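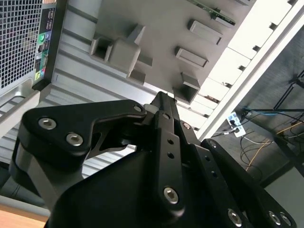
Vukard reports wrist-camera clearance method for robot work near circuit boards

HOSVILLE, 2025-01-30. Vukard has published the results of a study on Clorel, a method that lets a robot gripper keep a set distance from nearby parts using only the images from a small camera at its wrist. The work was carried out with Hayashi, which supplied the motion control software. The report and the evaluation data are available on request.

Opening, testing and refitting electronic equipment often puts a gripper close to parts that should not be touched. Fixed cameras lose sight of the fingers once they move in among clips, rails and boards. A wrist camera stays close to the work, but its view is partly filled by the gripper itself, and most distance estimation software treats those pixels as part of the surroundings.

Method

Clorel divides each wrist image into gripper and background before any distance is computed. The gripper outline is predicted from the joint readings and then corrected against the image. The remaining pixels go to a small network that estimates the gap between each fingertip and the closest surface along its direction of travel. The motion controller receives this value and slows the approach as the gap closes.

The network was trained on around 700 recorded approaches. Labels came from a calibration step in which the fingertip was moved to light contact with a reference block and then backed away by known distances. No depth sensor is used in training or operation.

The evaluation used pale gray panels with molded blocks projecting from the surface and a narrow green circuit board mounted among them. The blocks differ in height and shape, and several are hollow, so a fingertip may have a near surface on one side and an opening on the other. Clearance was measured at the fingertip closest to the board. An emergency stop was kept within the work area. 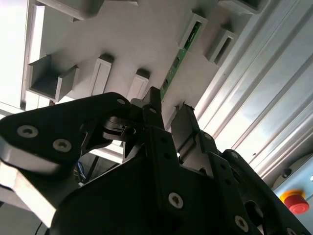 Results

The evaluation consisted of 132 approaches, divided equally among four panel orientations. A run was counted as failed if a finger touched the panel or the board, or if the controller stopped outside the target distance. Clorel failed in 12 runs. Contact with a molded block was the most common cause, followed by early stops on bright metal surfaces.

With the gripper masking step turned off, the controller stopped early in most runs because it read the fingers as obstacles. The authors conclude that masking accounts for the larger part of the gain and that the choice of network has a smaller effect.

Limitations

All runs used one gripper design, and a change of finger shape requires a new outline model. Overexposed areas of the image still produce unreliable estimates. The method was not tested on moving parts or on loose cables, which change shape when touched.

Next steps

Vukard and Hayashi will repeat the evaluation with a second gripper and with controlled changes in lighting. Results are expected in October.

About Vukard

Vukard develops perception and control software for robotic assembly and repair. The company is based in Hosville.

Contact

Vukard Press Office, Hosville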